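Robotics in Practice, Handout 4
Evaluating a product: the Flimix two-finger gripper kit
16 September 2020

Last time we finished with the arithmetic of grip force, and several of you asked when we would get to something you can hold in your hand. Today! The Flimix kit is on the bench, one per group, and for the rest of this unit we are going to review it the way a buyer would. I have been looking forward to this part since June, when our first kit came, and I have lost more evenings to it than I planned.

What is in the kit

You get the gripper itself, a mounting plate, a small camera with its bracket, one cable, and the Sindach control software on a USB stick. You also get a printed guide of 11 pages, which is better than most, though page 7 has the wiring picture upside down. Turn the page around and it makes sense.

The kit costs 164 dollars with the school discount. The makers state a working life of 2,000 open-and-close cycles before the finger pads should be changed. We will test that number ourselves, so please log your cycles from the very first one. Groups that start logging in week two always wish they had started in week one.

Fingers

Two fingers, driven by one motor, closing toward the middle. Simple, and I like simple. With one motor you have only one thing to command: how far open. The price you pay is that you can't move one finger on its own, so if an object sits off to one side, the arm has to line up with it first. Keep this in mind when you write your approach step. Most missed grasps in our first trials were approach problems, and we spent a whole afternoon changing the force setting before we noticed.

The cutouts near the fingertips are worth a minute of your time. Ask yourself what they do to weight and to bending, then compare with the solid fingers on the old Purkbridge gripper in the cabinet. Write down your guess before you measure. I want to see the guess in your notes even if it was wrong.

The camera view

This is where I get excited. The camera rides at the wrist, so it goes wherever the hand goes, and the fingers are always in view. You can see the gap between the fingertips and the thing you are reaching for at the same moment, and a lot of hard math gets easier once you have that. As the hand gets close, a small object fills more of the picture and small errors become easy to spot.

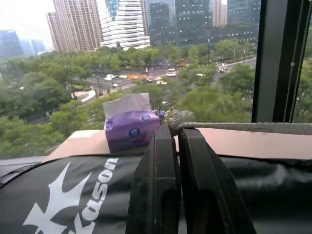
There are costs too. A wrist camera sees only what the wrist is pointed at, so your arm can bump into something behind it with no warning from the picture. The fingers also hide part of the view, and they hide the most at the very end of the reach. And then there is light. Point the camera toward a bright window and automatic exposure may set itself for the outdoors, leaving a black finger against a dark surface very hard to pick out. Sindach lets you fix the exposure by hand (Settings, then Camera, then Hold). Try it both ways and save the results.

Soft things

Blocks are easy. Please don't spend your whole session on blocks! Soft packets, rope and cloth are where you learn what a gripper is good for. A packet of tissues gives way when you squeeze it, so the distance between the fingers tells you very little about how well you are holding it. Rope is worse, and more fun: pick it up at one point and the rest does whatever it wants.

Start with a slow close and a low force, then raise the force one step at a time until the lift holds. Note the setting where it first holds and the setting where the object begins to lose its shape. The space between those two settings is your working range – for some objects it is wide, and for some you will find almost none.

The Fu add-on

Fu is the optional teaching module. You guide the arm by hand, it records the path, and it plays the path back. It is a lovely way to begin, and I would still ask you to write at least one reach from scratch before you turn it on. Playback repeats your motion exactly, so if the object has shifted by a finger's width, the arm goes to the old place.

For your review

Two pages, one per group. Say which objects you tried, what settings you used, and what the cycle log reads on the day you hand it in. Include at least one failed grasp with your best explanation. Finish by telling me whether you would buy the kit with your own money, and at what price you would change your mind. Spare finger pads are in the top drawer.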